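Trade Notes > Interviews > Textiles and Finishing

Testing cord before it reaches the customer

Smaranda Bogdan has run the test bench at Radwan for 7 years. The company buys braided and twisted cord from three mills, cuts it to length, and sells it to makers of bags, blinds and key lanyards. Her work is deciding which lots go out and which go back.

Most rejected lots, she says, fail on elongation. "A cord can have the right breaking load and still be useless. If it stretches 7 percent under a working load and the buyer has designed for 3, the blind hangs crooked." Radwan conditions every sample overnight before a pull. Cotton is the main reason. Its strength changes with moisture content, and a reading taken straight from the delivery truck can't be compared with one taken a day later.

The tensile tester is a Zuvard bench model with capstan grips. Flat grips were dropped after they were found to crush the braid and cause breaks at the jaw. "A jaw break is not a result," Bogdan says. "You throw it out and cut another piece." Each lot gets 2 pulls at the start of the reel and 3 near the end, because tension on the braiding machine can drift over a long run.

Knots are tested separately. An overhand knot lowers the strength of most cords by a wide margin, and the loss depends on fiber, finish and how the knot was dressed. Radwan publishes a knotted figure beside the straight one. Wumpini Kpodo, who handles technical sales, pushed for this. "Customers tie it," he says. "They don't use it straight, so the straight number tells them very little."

Finished loops then go to a static hang. The load stays on for 100 hours, and the loop is measured at the start, at the halfway point and at the end. Creep in polyester is small. In nylon it is larger, and the sheet records it as a percentage of the first measurement.
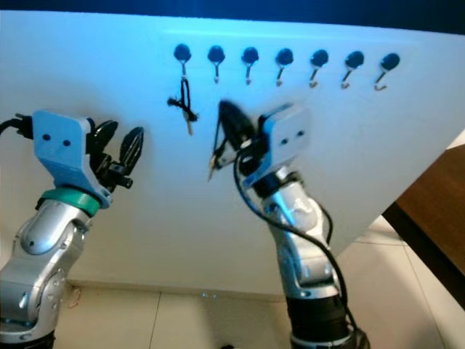
Fraying and cut ends

Synthetic cord is hot cut, which seals the end. Cotton can't be sealed this way, so it is whipped, dipped or left open as a tassel. Bogdan prefers whipping. Dipped ends crack when the dip is too thick, and an open tassel keeps working loose until it meets a knot.

Asked what buyers should request from a supplier, she gives a short answer: the lot number, the conditioning time and the grip type. "With those I can read anyone's test sheet. Without them I have a number and no way to check it."

Related items
Oduor Ndung'u on dye lots and shade matching
Reading a mill certificate
Ferno updates its waxed thread range
Capstan grips and flat grips compared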